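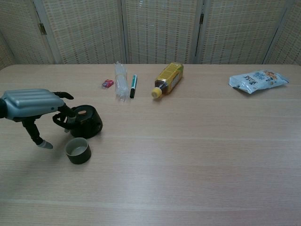

Section 4: Following a bill with Rultico

This is the fun part! Once your account is set up (Section 3), you can pick any bill in the state legislature and Rultico will keep an eye on it for you, from first reading to the governor's desk. Spending bills, water bills, the odd one about naming a bridge – they all work the same way.

4.1 Add a bill

1. Open the Bills tab and type the file number or a few words from the title. If you're trying this out for the first time, use 466, the Flonach River cleanup bill. It has a long history and plenty to click on.
2. Check the chamber shown next to the number. House and Senate files can share a number and have nothing to do with each other.
3. Choose Follow. A green dot appears beside the title.
4. If the bill has a companion in the other chamber, choose Follow Both.

Note: Companion bills often drift apart after the first committee hearing. Compare Text puts the two versions side by side, and we love how much it turns up.

4.2 Set your alerts

1. Go to Alerts and pick Hearings, Amendments, Votes, or all of them.
2. Set a delivery time. The default is 8 a.m., early enough to catch most morning hearing notices.
3. Under Quiet Weeks, leave the box unchecked during session. You can check it again once lawmakers go home.

Caution: Hearing times change on short notice, especially in April. Look at the official calendar before you drive to the capitol.
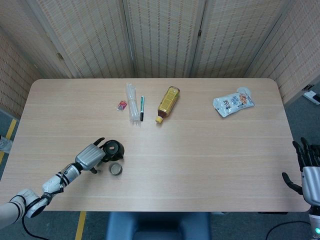

4.3 Write to your lawmaker

1. From the bill page, choose Write. Your own House and Senate members are filled in from your street address.
2. Type your message in the box. The limit is 2000 characters, but 400 is plenty for a first note and much more likely to get read all the way through!
3. Put the bill number in the first line and say whether you support it.
4. Choose Preview, check your name and address, then choose Send.

Note: If you live in the Morrison district, you may see two House members listed. Pick the one whose map covers your street (the Map link is right under the names).

Caution: A sent message can't be called back. Drafts are kept until you delete them.

4.4 Share a list

1. Select the bills you want and choose Make List.
2. Give the list a name your group will recognize.
3. Copy the link and send it out. People can read the list without an account.

The sample list, Rivers and Parks, was put together by Selma Leka and is a great one to borrow from. Copy it, drop what you don't need, and add your own. To move an older list over from Torix, see Section 5.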